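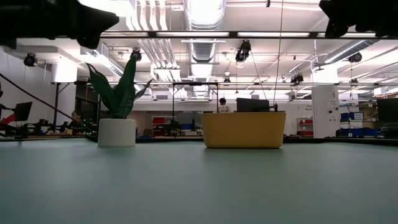

Meetings and Minutes / Data Collection Working Group

Minutes of the meeting held 25/11/2024

Present: Ieva Tamošiūnaitė (chair), R. Halvorsen (station lead), D. Okafor (training), M. Pruitt (floor operations), L. Castellano (review), J. Beck (minutes)
By phone: S. Anand, Greritz office
Apologies: T. Whitcomb

1. Minutes of the previous meeting

Accepted with one correction. Under item 3, "the model has learned the task" should read "the model completed the task on the day it was shown to Veralton." Ms. Castellano asked for the change and said she would ask for it again if the phrase came back in another form.

2. Matters arising

The spare finger pads were ordered. They have not arrived. Mr. Halvorsen will chase the supplier.

The naming scheme for recordings is still not settled. Training wants the task name first, floor operations wants the station first. The chair said she did not care which, and that it would be station first unless she heard a good argument by the end of the week. Mr. Okafor said he had made a good argument last time. The chair said she had heard it.

3. Plant and container task, progress

Mr. Halvorsen reported. The current task on the two-arm station uses a plant in a plain white pot and the mustard-yellow container, both started toward the far side of the table with a gap between them. The operator brings the arms in from either side, lifts the pot and sets it down in the container. One recording is one attempt, from arms clear of the objects to arms clear again.

The group has 81 accepted recordings so far. Mr. Halvorsen called this good progress. Ms. Castellano said it was progress, and asked what it was progress toward. The working group has never written down how many recordings the task needs or how anyone would know it had enough. Mr. Okafor said that the usual practice is to keep collecting until the results stop getting better. Ms. Castellano pointed out that the results have only been measured once, so there is no "better" to stop at.

After some discussion the chair asked Mr. Okafor to train on half of the accepted recordings and then on all of them, and to bring both results. If the two are the same, collection on this task stops. Mr. Okafor thought it likely that they would differ. Noted.

4. Variety in the recordings

Ms. Castellano had gone through the accepted set before the meeting. Her main points:

The plant is on the left and the container is right of center in nearly every recording. Operators put the objects back where they found them, which is tidy and no use to anyone.

The white pot is the only pot in the set. A system trained on it may have learned "pot" or may have learned "white thing with straight sides." We have no means of telling from what we have.

The leaves are the hard part and get the least attention. The plant has broad leaves that spread well past the pot, and the tallest one stands up much higher than the rim. Operators steer around the leaves without thinking. Whether the model picks this up is an open question, and the current scoring sheet does not ask it. A leaf can be bent double and the attempt still scores as a pass if the pot lands in the container.

Mr. Pruitt said the operators had been told to be consistent, and that nobody should now be surprised by consistency. He asked for a written instruction that says what may vary and what may not. The chair agreed this was fair.

Mr. Halvorsen was worried that moving the objects about would slow the operators down and push up the number of failed attempts. Ms. Castellano said that a slower count of different recordings would suit her better than a quick count of the same one. Mr. Anand asked whether random positions could be called out by the software. They could, Mr. Okafor said, but the last time it was tried the software asked for a spot that the left arm could not reach, and the operators stopped trusting it.

Agreed: a printed card of start positions, marked by hand on a plan of the table, to be worked through in order. Left and right to be swapped on alternate pages. Mr. Pruitt to draw it up with two of the operators.

5. Background

Mr. Anand raised the view behind the table. The fixed camera looks across the station to the rest of the workspace, with its shelving and bins, equipment, overhead lights and ductwork, and people at work. Greritz would like to know if any of this is a problem.

Opinions were divided. Mr. Okafor regards a busy background as a benefit, because the system has to learn to ignore it. Ms. Castellano said this argument would convince her if the background were busy in different ways. The ducts and the columns do not move. A model could use them to work out where things are on the table, do very well here, and fall apart in any other building. She reminded the meeting that this is what was suspected at Stokwood, and that it was never looked into because the project ended first.

Mr. Halvorsen suggested a plain screen behind the table. Mr. Pruitt objected, as people walk through that area and use the desks there. Mr. Okafor also objected, on the grounds that customers do not have plain screens.

No agreement. The chair proposed a cheap test: run the trained model with the far side of the workspace covered by a sheet, for one afternoon, and compare. Mr. Halvorsen to arrange it and to warn the people who sit there.

Ms. Castellano asked that the rule on people in view be read out again. It is as before: anybody working within view of a camera has to have signed the form, and visitors are kept behind the line while recording is on. Mr. Pruitt confirmed that the forms are up to date for floor staff. He could not say the same for the office and will check.

6. Rejected recordings

There were 19 rejections in the period. The reasons given on the sheets were "bad grip," "restart" and, most often, nothing.

Ms. Castellano watched all of them. By her reading, 7 should have been kept. In those the operator makes a poor first grasp, backs off, and gets it right the second time. She thinks they are worth more to us than most of what was accepted, as the accepted set contains almost no examples of anything going wrong and being put right. A system that has only seen clean grasps will have nothing to go on after a bad one.

Mr. Okafor was cautious. In his experience a model trained on recoveries sometimes learns the mistake as well as the cure, and he has seen one fumble on purpose, or what looked like it. Ms. Castellano said she had heard this story several times and would like to see the recording. Mr. Okafor will look for it.

Agreed: the 7 are to be kept in a separate folder and not mixed in. Rejection reasons are now required. A blank box means the sheet goes back to the operator.

7. Claims in the Veralton update

The draft update to Veralton was circulated. The chair asked for comments and got several.

"Handles delicate objects" - struck out. We have one plant, and its condition after the attempts has not been recorded.

"Human-level reliability" - struck out. We have not measured the humans.

"Learns from only a handful of demonstrations" - Mr. Halvorsen defended this one. Ms. Castellano asked how big his hands were. Struck out, and replaced with the actual count.

"Generalizes to new containers" - the yellow container is the only one used. Struck out. Mr. Okafor asked to keep a sentence saying that other containers are planned. Allowed, provided that somebody plans them.

Mr. Halvorsen asked that the minutes record his view that the update is now very short. The chair's view is that it is now the right length.

8. The Zinchenko proposal

Zinchenko has offered to sell us a ready-made set of pick-and-place recordings. Mr. Anand spoke in favor, as it would save months. Questions from the meeting: what arms were used, what grippers, where the cameras stood, and who decided which attempts were good. The offer document answers none of these. It does have a good many charts.

Mr. Anand will ask for a small sample and the written rules the reviewers worked to. If there are no written rules, the group will not take it further.

9. Operator hours

Mr. Pruitt reported that 4 operators are trained on the two-arm station. Attempts late in a shift are visibly rougher, in his opinion. Mr. Okafor said the numbers did not show this. Mr. Pruitt replied that the numbers were pass and fail, and that a rough pass was a pass. Start times will be added to the sheet so that it can be checked. Until then, operators change over at the halfway point of the shift.

10. Any other business

Ms. Castellano asked who waters the plant. Floor operations, when they remember. Mr. Okafor noted that a freshly watered pot is heavier and that the weight is not logged. Mr. Halvorsen thought this was going too far. The chair asked for a kitchen scale to be put at the station.

Actions

J. Halvorsen's initial was given wrongly on the last action list and should read R. Halvorsen.
R. Halvorsen - finger pads; sheet test of background; kitchen scale
D. Okafor - half and full training comparison; the fumbling recording
M. Pruitt - start position card; written instruction on what may vary; office forms; start times on sheet
L. Castellano - separate folder for recovered grasps; one extra line on the scoring sheet for leaf contact
S. Anand - sample and review rules from Zinchenko
I. Tamošiūnaitė - final text of the Veralton update

Next meeting: December, date to be fixed once the training comparison is done.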